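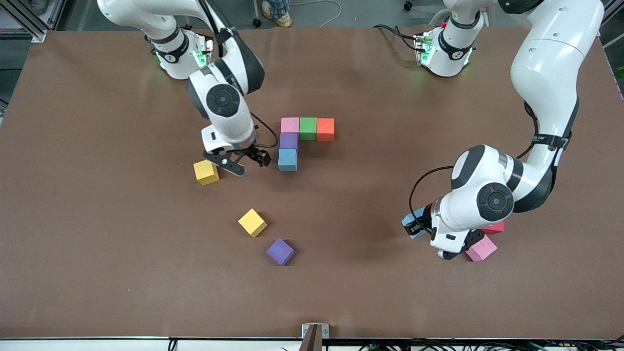 Why does a matte tabletop turn shiny in the places where people use it most?
Rubbing flattens the microscopic roughness that scatters light, and once the surface is smooth enough it reflects light in one direction, which the eye reads as gloss.

The effect has a name in the coatings trade, burnishing, and it accounts for a large share of the complaints that reach companies selling low-sheen furniture. A dining table leaves the factory with an even, flat finish. After a winter of elbows, plates and laptop bases, a brighter oval appears at each seat. Cleaning the oval usually makes it brighter.

At Gritton, a contract finishing shop that coats tabletops for restaurants and small furniture makers, the matte line now brings in more work than satin and gloss combined. It also brings in more returns. Efua Aidoo runs the shop's test bench, where coated panels are rubbed, scratched, soaked and measured before a finish is approved.

"Customers describe it as a stain," Aidoo says. "They have tried to wash it off. There is nothing on the surface to wash off. The surface has changed shape."

Most matte coatings start out as glossy ones. The base resin, left alone, levels into a smooth film. To reduce the shine, the manufacturer adds a flatting agent, commonly a fine silica powder. As the wet film dries it shrinks, and the particles are pulled into the upper part of the coating, leaving a texture of low peaks and shallow pits. Light striking that texture leaves at many angles. The more texture, the lower the sheen.

The peaks are the weak point. They carry all the contact when something slides across the table, and they are made of the same resin as the rest of the film with less of it around to support them. A soft resin smears under pressure. A hard one wears. Either way the tops come down, and the reflection goes up.

Gloss is measured with a small box that sits on the surface, directs a beam at it and reads how much light comes back at the mirror angle. The usual angle for general work is 60 degrees, measured from a line perpendicular to the surface. For very flat finishes, technicians switch to 85 degrees, a grazing angle that separates surfaces the standard reading would score as nearly identical. People make the same switch without thinking about it. A tabletop that looks uniform from directly overhead can show every worn patch to a person seated at the far end with a window behind it.

Aidoo reads each panel at both angles, before and after rubbing. Her rubbing test uses a weighted felt pad that travels back and forth along a fixed track for 3000 strokes. She marks the ends of the track with tape and discards readings taken near them, where the pad stops and reverses.

Last November the shop ran 4 coatings through the test side by side. The first was Disulby, a water-based lacquer it had used for years. The second was Kubíček, a two-part product in which a hardener is mixed in shortly before spraying. The third was Corkska, a penetrating oil with wax. The fourth was a mix the shop had made itself by adding extra flatting powder to the Disulby.

The homemade mix started with the lowest gloss and finished with the worst record. Added powder had lowered the sheen as intended, but there was less resin to bind each particle, and the pad left a plainly visible stripe. It also picked up gray marks from a steel spoon, a separate test in which the spoon is dragged across the panel by hand under its own weight. Metal marking is common on heavily flatted films. The silica is hard enough to abrade the spoon, and the metal lodges in the pits.

Kubíček changed least. The hardener links the resin chains into a network, so the peaks deform less under the pad. The cost is in handling. The mixed product has a limited working time, the leftover cannot go back in the can, and sprayers need better respiratory protection than they do with the one-part lacquer.

The Corkska panel was the hardest to score. It shined up early in the test, then leveled off. An oil finish forms little or no film, so the wear happens in the wax and in the wood fiber itself. It can be renewed by the owner with a fresh coat and a cloth, and a small patch can be blended into the area around it. A worn lacquer generally cannot be spot repaired without leaving an outline.

Cecilia Ofori buys tables for a group of cafes and has specified matte tops for most of them. She reviewed the panels at the shop and asked for them to be taken outside.

"Under the tube lights I could not tell two of them apart," Ofori says. "In the parking lot I could."

She chose the two-part coating for the communal tables and the oil for the window bar, where staff can recoat a section after closing. The cleaning instructions changed at the same time. The previous sheet called for a melamine foam pad on dried spills. Melamine foam is a fine abrasive, and on a matte film it does the same work as the felt pad at a faster rate. The new sheet calls for a damp microfiber cloth, a mild dish soap and light pressure, with dried food softened under a wet cloth before wiping. Furniture polish is left out entirely. Polishes containing oil or silicone fill the pits, and a filled pit reflects much like a worn peak.

Color has some influence on how soon wear is noticed. Dark surfaces return little diffuse light, so the added reflection from a burnished area stands out against them. The same change in gloss reading on a pale top may pass without comment. Gritton now warns buyers of black and dark brown finishes in writing and ships each order with a coated sample to be kept in a drawer, unused, for comparison.

For tables already worn, the choices are limited. A film can be scuffed evenly with a fine abrasive pad to bring the whole top to one sheen, though the scuffed surface will burnish again, sooner than the original did. The longer-lasting repair is to sand the top and recoat it. Aidoo quotes 2 weeks for that job, most of it curing time. Lacquer feels dry to the touch well before it has reached full hardness, and a table put back into service early will begin to shine at the seats before the rest of the film has finished curing.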